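Bedo Table-Top Bin, model 1109
Set-up guide, section 3: Placing, first use and daily care

3.1 Before you start

Please read this section to the end before you put the bin to use. Keep the guide together with the receipt from Burkberg, you will need both if you ask for a spare lid.

The bin is made for dry, small waste: tea bag papers, pencil shavings, tissues, thread ends, sweet wrappers. It is not made for liquids, food with sauce, or hot ash.

3.2 Choosing the place

1. Choose a table which is flat and stands firmly. The bin is light when empty and a shaking table will move it.
2. Keep 12 cm free between the bin and any wall or shelf behind it. The lid needs this space when you lift it off for emptying.
3. Do not place the bin directly at the table edge. A sleeve can catch it easily.
4. Wipe the place with a damp cloth and let it dry. The feet under the bin hold badly on dust and on grease.
5. Put the bin down with the black square on the lid towards the person who will use it most.

Note: The bin should be lifted to a new place, not pushed. Sand grains under the feet can scratch a painted or lacquered table top. 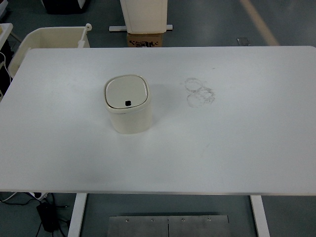

If several persons share one table, agree on the place once and leave the bin there. People throw without looking after a few days, and a bin that wanders gets the waste beside it.

3.3 Putting in the bag

1. Take the lid off with both hands, straight upwards.
2. Open a small bag and fold its edge over the rim of the body. Any thin bag with a width of almost 30 cm will fit; the Trunach bags sold in rolls of 85 are cut to this size.
3. Press the bag down to the bottom with your hand, so that no air stays under it.
4. Put the lid back and press lightly on all corners. The bag edge must not look out under the lid.

Caution: Keep bags away from babies and small children. Danger of suffocation.

3.4 Emptying

Empty the bin when the waste comes to two fingers below the rim. If you wait longer, the waste presses against the lid from inside and the lid does not sit flat any more.

Lift the lid, gather the bag edge, turn it once and pull it out slowly. Put in a new bag as in 3.3.

3.5 Cleaning the bin and the table

1. Wipe the body and the lid with lukewarm water and a little washing-up liquid.
2. Clean the sunk part of the lid with a soft cloth. Crumbs collect along the raised rim, a dry brush helps there.
3. Wipe over the black square with a cloth that is only just damp. Never hold the lid under the tap.
4. Dry everything before you close the bin.

For ring marks from cups on a pale table, use a paste of baking soda and water. Leave it for 3 minutes, rub softly and wipe off. Try it first on a place that is not seen. Old coffee rings may need a second time.

Caution: No scouring powder, no bleach, no thinner. The cream colour becomes yellow in spots and this cannot be repaired.

Spare lids and feet can be ordered through Kowalchuk, please give the model number.

Text as of 14 September 2024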